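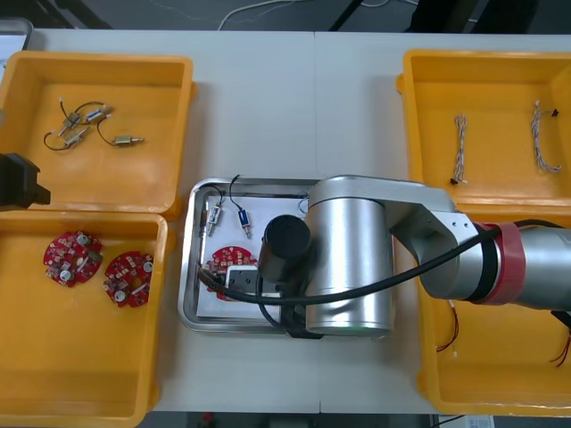
Jyoti Joshi wrote to tell me I was wrong about sorting spare parts by size, and that I should sort them by the job they came out of. Her reasoning was that when you go looking for a part you are nearly always thinking about the thing that's broken. You want the bit for the doorbell. You don't want a bit about the length of your thumb.

I have been putting this to the test since January. The loft had 14 years of odds and ends in it, most of them in biscuit tins, and I'd been meaning to get through them before the roof is insulated.

I started with the old system, which was small, medium and large. The trouble with small is that everything is small. One tin had fuses, picture hooks, a bag of cable clips, the feet off a washing machine and two keys that fit no lock in this house. I tipped it out on a tray and had a go at Jyoti's way. Doorbell, boiler, bikes, curtains, garden, radio. After an hour I had six decent piles and a seventh pile of things I couldn't name, bigger than the other six together.

Athina Athanasiadis says that pile should go straight in the bin. I can't do it. I did throw out the washing machine feet, as the machine went years ago, and a curtain rail bracket with a crack through it. The rest went into a tub marked UNKNOWN and I've written the month on the lid. If I haven't opened it by next January it goes.

Screws I've kept apart from all this. They are sorted by length and by head, in the drawers they were in already, and I don't think Jyoti would argue. A screw doesn't belong to a job once it's out. The same goes for washers and wall plugs.

The labels took longer than I expected. I used masking tape and a marker, which looks rough but comes off cleanly when you change your mind. I changed my mind a lot. Bikes became Bikes and Pram, then just Wheels. Radio was split in two, one for the set in the kitchen and one for the Bosia in the shed, which eats knobs. Garden has the hose fittings and the timer from the old Gridosard sprinkler — I've kept the timer because it still clicks round, though the sprinkler itself split down one side in a frost.

One thing I'd do differently is put the instruction leaflets in with the parts. I had them all in a folder downstairs, and I've been up and down the ladder more than I'd like. They fold small enough. The one for the boiler is too thick so I've torn out the pages in English and recycled the rest.

The shelves come next. There's space for 2 along the chimney side, if I move the suitcases. I've measured it at 828 mm between the brickwork and the first joist, so a shelf sold as 800 should drop in with a bit to spare.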